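How to Request Your Transcript From Cadwaladr College

Last updated November 5, 2021

You will need your student number, a card with a few dollars on it, and the last name you enrolled under. If you have changed your name since then, use the old one. The system has never heard of the new one and does not care to.

Before you start

Log in to Birora and check for holds. A hold can be an unpaid lab fee, a library book or a parking ticket from your sophomore year, and any of them will stop your request without telling you. Look under Account, then Notices, then the tiny gray link that says More.

Placing the order

1. Open Ditell from the Registrar page. Do not search for it, or you will land on the old login, which still accepts your password and then does nothing with it.
2. Choose Official or Unofficial. Unofficial is free and fine for an adviser. Transfer schools want Official.
3. Pick the receiving school from the list. If it isn't there, choose Other and type the mailing address in full.
4. Sign the release with your mouse. It will look like a spider fell in ink — so does everyone's.
5. Pay, and save the confirmation number.

Electronic copies go out in 3 business days. Paper takes longer, and in October it takes much longer.

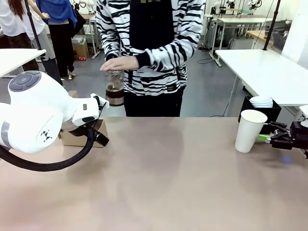 Transfer credit is a separate request, and sending the transcript does not start it. Fill out the evaluation form in Birora and attach a syllabus for every course you want counted. Lab and studio courses get the closest look, so send the page that says what you did with your hands. "Introduction to Materials" tells an evaluator about as much as a glass jar of dark brown liquid with somebody's palm over the top. Course numbers above 100 usually go through. The rest get read by Sabine Haberkorn, who reads all of it.

If your status says Pending for more than a week, email Thongchai Somboon in Records with the confirmation number in the subject line. Leave out the story of how you got here.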